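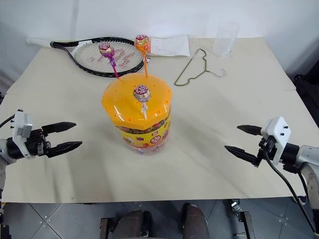

I don't usually go to open days at longarm quilting places. They tend to be a sales pitch with scones. But three people in my guild had been on at me about the one at Horent, out past Truluvton, and I had a queen-size top sitting in the cupboard that I was never going to wrestle through my domestic machine, so on 20 August 2019 I paid my money and drove out.

The money first. It cost $27 to get in, which the flyer said was "redeemable against services". At the desk you find out that means redeemable against quilting jobs over $324, and only if you book the same day. I kept my receipt and booked nothing.

The building is a long tin shed with decent insulation and terrible parking. Inside, the longarms run down one wall, and to be fair they do look after them. No lint on the rails, and the leaders were pinned straight. Most of the machines are Rätsep, with an older Brultis down the back that gets used for the hand-guided work. The woman running our group was keen to tell us the Rätseps stitch "perfectly every time". Then the top thread shredded in the middle of a feather and she had to stop, unpick and go back in. It happens to everyone, and I thought more of her for how neatly she fixed it, but I'd leave the word perfectly out of the speech.

I asked about tension. I always ask about tension, having once paid good money for a quilt with eyelashes all over the back. She turned over a corner of the sample quilt and let us look, and the back was fine. It was a busy print on the back, mind you, with matching thread. I asked if there was a sample with a plain backing and was told those were at a show. Could be.

The pattern library is their big selling point. There are 439 edge-to-edge designs on the system and you scroll through them on a screen. I gave up somewhere in the swirls. A good many are the same design at a different scale, or flipped. If you like swirls you will be very happy.

What I did like was the batting table. They had offcuts of wool, cotton, an 80/20 blend and bamboo, each quilted at two densities and washed, so you could feel what you'd end up with. The bamboo had gone limp. The wool was lovely, and priced accordingly. Nobody hovered, and I spent longer there than at anything else. More shops should do it.

The talk after lunch was on preparing your top, and it was mostly things we all know. Press your seams, trim your threads, don't send a wavy border and expect a miracle. They want four inches extra backing on every side, and they charge a squaring fee if yours isn't straight. I asked what the fee was. "It depends." On what? On how far out it is. I still couldn't tell you.

Turnaround is quoted at six weeks. A lady at my table had dropped a quilt off in May and was still waiting for it, so she was spending her open day at the counter having a quiet word.

Lunch was sandwiches, curling a bit, and good coffee. The shop corner had thread at full price and some nice wide backings, and I came home with a length of grey that I didn't need.

Would I send them a quilt? A small one, maybe, with a plain back so I could see what they're up to. The queen-size is still in the cupboard. If anyone has had a squaring fee from them, I'd like to know what you paid.

4 Comments
Share this post
11 shares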